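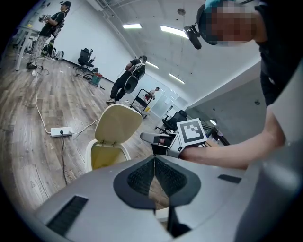
Figure 1. Person wearing a head strap with a small camera.

Home | Projects | Reports | Contact

Level crossing at Butitz Lane
Myrto Kokkinos

The town council agreed in June to replace the barriers where the Ondmont branch line crosses Butitz Lane. I read the minutes and the traffic survey. The survey recorded 487 vehicles and 349 people on foot between the 2 counting points. Most councillors backed full barriers - the parish had asked for half barriers. Work on the Nyarko Road side comes first.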